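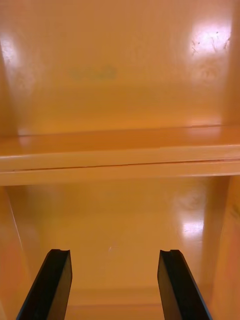
About us

Hi, I'm Hưng Trương, and I run Kellby Walks, a small guided walking outfit for people who like a long day outside and a proper lunch in the middle of it. I started out leading friends up Bognár Ridge on my days off (badly, I once took eleven of them down the wrong side), and after a while friends of friends wanted to come too, and then I needed a website.

Most of our walks are in the hills north of Kellby. The short one is the Huno Loop, with 300 feet of climbing and a creek you can usually cross without getting your socks wet. The big one is Bognár Ridge, which goes on for ever and has a false summit that I will warn you about and you will still fall for! In between there are plenty of forest trails, and I keep adding new ones when I find somewhere good to sit with a sandwich.

We have 155 regulars on the mailing list now, and you don't need to be on it to join in. Dogs are fine on everything except the ridge, where there's a ladder.

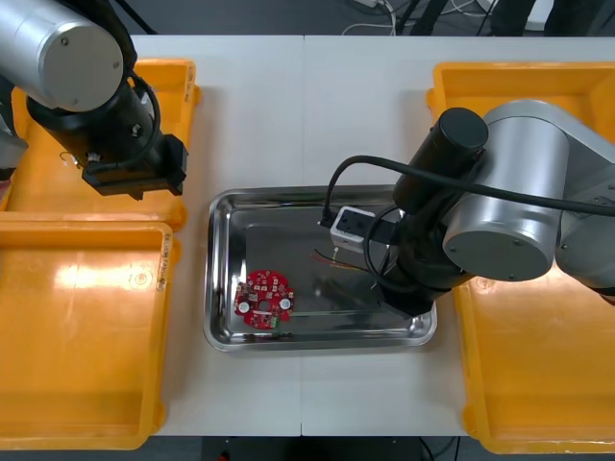

Yellow bins and a steel tray on the white worktable

Every April we put on Festance, our walking weekend, with easy routes both mornings and a long one on Saturday for anyone who still has knees. Last year's long route topped out at 498 feet above the lake, and the wind up there took my hat. If you find a green wool hat, please email me.

I lead most walks myself, at the speed of whoever is slowest (often me, I stop for birds). Bring boots you've already worn in, a rain jacket and more water than you think. We meet at the gravel lot by Kellby Bridge at 8:30 and set off at 8:45, and yes, there's a restroom.

Page updated 29 March 2026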